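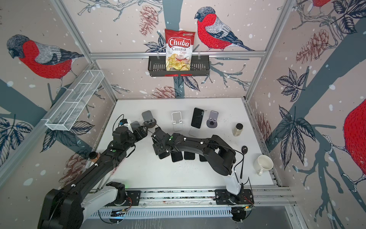

Two robot arms at a work table with phones and phone stands.

When a Robot Does Not Know That It Should Stop
Skirlow Learning Pages: Machines and Safety
For readers ages 9 to 12

Robots do many jobs that people also do. Some paint cars. Some pack boxes. The robot arms on this page work with phones and phone stands. Picking up a phone and setting it on a stand may sound easy, but a robot has to learn how far to reach, how tightly to hold, and when to let go.

One day at the Skirlow workshop, a robot arm did not stop when it should have. It pushed a phone down onto its stand and went on pushing until the screen cracked. No person was hurt. These pages explain what went wrong, how the cause was found, and what was changed.

What happened

The arm was in the middle of a long set of practice runs. In each run it picked up a phone, carried it to a stand, lowered it, and opened its gripper. A gripper is the part of a robot that does the job of a hand. The arm had finished 600 runs that week without trouble.

On the next run, the arm lowered the phone in the usual way. The phone touched the stand. At that moment the arm should have slowed down, stopped, and let go. It kept moving down instead. Lai-ching Chien was the operator on duty, which means that she was the person in charge of watching the robot. She heard a creak and pressed the red stop button. The arm had been pushing for eight seconds.

The phone was an old one with its battery taken out, as the workshop's rules require. A battery that is crushed or bent can catch fire. The rule did not prevent the fault, but it kept a cracked screen from becoming something much more serious.

How a robot feels

Close your eyes and press one finger gently on a table. You can tell when you have touched it, and you can tell how hard you are pressing. Nerves in your finger send messages to your brain many times each second.

A robot arm has no nerves. It has sensors, which are small parts that measure things. One sensor may measure how far a joint has turned. Another may measure how hard a motor is working. If the motor suddenly has to work harder, the arm may have touched something. The sensors send these numbers along wires to a computer, and the computer decides what the arm should do next.

Everything depends on those numbers being right. They must also be new. A number that was right a short time ago may be wrong now.

Finding the cause

Peadar Quinlan and Oriana Sepúlveda were asked to find out why the arm had not stopped. The first step was to leave everything alone. The power was locked off, and nothing on the table was moved until it had been photographed and written down. Investigators do this because a small clue, such as the way a wire is lying, is easily lost when people begin to tidy up.
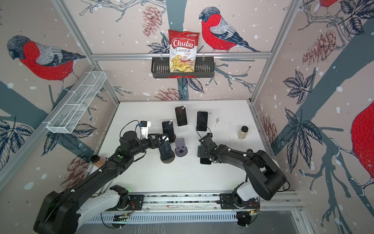 The second step was to read the log. A log is a kind of diary that a computer keeps by itself. Each line shows a time and the numbers that came from the sensors. For most of the run, the numbers changed a little from one line to the next, as they should when an arm is moving. Then one of them froze. For 1,375 lines in a row, the log showed exactly the same number for the effort of one motor.

A moving arm never works exactly as hard from one moment to the next. Ms. Sepúlveda concluded that the sensor's messages were no longer reaching the computer. The computer had been reading the last message again and again, and that last message had been sent just before the phone touched the stand. In effect, it said, "Nothing is in the way."

Think of walking across a room with your eyes closed while remembering how the room looked a minute ago. If a friend has moved a chair, your memory will not help you. The computer was in the same position.

The third step was to look for the reason the messages had stopped. Mr. Quinlan checked the wires one at a time. Close to one joint he found a cable that had been fastened too tightly. Each time the arm bent, the cable was pulled. After many bends, a thin metal strand inside it had broken. The outside of the cable looked perfectly sound.

Two faults, not one

It would be simple to say that a broken wire caused the accident. The report, which was finished on August 1, 2023, named two faults.

The first was the broken wire. Wires do break, and good designers expect it.

The second was in the program. The program did not check how old each message was. It treated an old number as if it were a new one. If it had noticed that no fresh message had arrived, it could have stopped the arm before the phone was damaged.

Engineers use the term "fail safe" for a machine that goes to a safe state when a part of it breaks. An elevator is a good case. If its power goes out, its brakes close and hold it in place. The arm at Skirlow was not fail safe in this one way, although it had been tested carefully in others.

What was changed

The workshop made the following changes before the arm was used again.

The cable was replaced, and the new one was given a loose loop at the joint so that it could bend without being pulled.

The program now checks the time on every message. If a message is late, the arm stops and waits for a person.

A limit was set on how long the arm may push downward on anything.

All 34 cables in the workshop's robots were tested, including those that looked new. One more was found to be too tight.

Operators now bend each joint slowly at the start of the day and watch the numbers on the screen while they do it.

Cristóbal Durán, who wrote the first version of the program, helped to write the new one. He was not punished. The workshop wants people to report mistakes early, and they are less likely to do so if they are afraid.

Safety rules near robots

You may see a robot arm at a museum, a school, or a science fair. Please follow these rules.

Stay behind the line or barrier, even when the robot is still. A robot that is waiting can begin to move without warning.

Ask where the stop button is. It is usually red and large enough to hit with your whole hand.

Keep long hair, scarves, and loose sleeves well away from moving parts.

Tell an adult if you hear a strange noise or see a robot do something unexpected. You do not need to be sure that something is wrong – an adult can check.

Words to know

Fault: something in a machine that is broken or does not work as planned.
Gripper: the part of a robot arm that holds things.
Log: a record that a computer keeps of what has happened.
Operator: the person in charge of a machine while it is running.
Sensor: a part that measures something, such as force or distance.

Something to try

Ask a partner to stand across the room and guide you to a chair by calling out "left," "right," "forward," or "stop." Walk slowly with your eyes closed, and have an adult stand beside you. Now agree on a new rule: if you have not heard a word by the time you count to two, you must stand still. Ask your partner to go silent without warning. Try it again with a count of four, and talk about how much farther you walked.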